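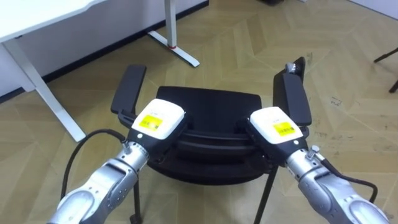

Session 6: Putting a price on a two-arm setup

Notes for the Planning and Buying module, handed out 4th March. Bring your draft budget sheet to the next session, even if it's a mess. Mine always is at this stage!

Where we left off

Last time we wrote task statements, and most of you wrote something like "the robot tidies the room." I get it, but you can't buy equipment for that. "Two arms take hold of an office chair by the backrest, one gripper on each side" is a task statement you can shop for, and that's the one I'll use all the way through these notes.

So what does the chair tell us? It's wide, so we need reach and space between the arms. The backrest is curved and covered in a dark mesh or fabric, which means the gripper pads matter more than you'd think (hard, smooth pads on a curved back are asking for trouble). And it's furniture that stands on a floor, so a setup that only works over a tabletop is no good to us. Write those down before you open a single catalog.

The lines people remember

Arms, grippers, controller, computer. Everybody gets these, and they're the easy part because a supplier will happily quote them for you. Ask for the two arms as separate lines. Dymphna Foley did this with the Dulten quote we passed around in class and found the second arm listed at the same price as the first, with a second setup fee tucked underneath. She asked about it, they dropped the fee, and that was one email.

Grippers come in pairs here too. Budget for both, and then budget for spare pads.

The lines people forget

This is where I've lost the most money over the years, so please read it slowly.

Cables. Each wrist in our setup has a black cable that loops out and away from the arm. Those cables bend every time the wrist does, and they will wear. The spare set on our worked sheet is $98 per side. Buy one set per side on day one, since waiting for a cable with everything else ready to go is the most boring kind of downtime.

Fittings and adapters. Small metal bits, and they add up. If the gripper and the wrist come from different makers, somebody has to supply the piece in the middle. Get it in writing who that is.

Labels and records. The grippers on ours have yellow labels on their white housings. Whatever is on yours, copy it into your equipment list the day it arrives, while you can still get at it comfortably. I once spent an afternoon lying on a floor with a flashlight reading a serial number upside down.

The floor. We have a light herringbone or chevron parquet, and it has its share of scuffs and specks. If you rent your space, read the lease and put in a line for mats or repairs. Our worked sheet has $400 for this, and Chaiwat Khunthong argued in class that it's too low. He may well be right.

The things being handled! You need a chair, and then you need a different chair. An arrangement that copes with one backrest may do badly with the next, and you want to learn that before you sign for the full purchase.

Worked sheet (small items only)

Spare cable sets, two sides: $196
Floor mats and repairs: $400
Spare gripper pads: $285
Subtotal: $881
Second test chair and delivery: $268
Total: $1149

Check my adding. And look at what's missing: no training, no shipping on the arms, no service plan. Those go on the main sheet, and I'll want to see them on yours.

Timing

Suppliers get slow toward the end of the year. If your money has to be spent by December, work backward from there and leave yourself room for a delivery that shows up wrong. Vichien Yimyam asked whether it's better to order everything at once. I'd order one arm and one gripper first if the supplier will hold the price for the second pair. Ask for how long, and ask for it on paper.

For next time

1. Rewrite your task statement so that a stranger could shop from it.
2. Get the Phan quote and the Dulten quote into the same layout, line for line. Where one has a blank, write "ask" in the box.
3. Add a small items sheet like mine, with your own numbers.
4. Read the Pristgate case, pages on service contracts only. Skip the appendix, it's painful.

Tamunoemi Olaniyan has the shared folder, so send her your files if the upload page gives you grief again.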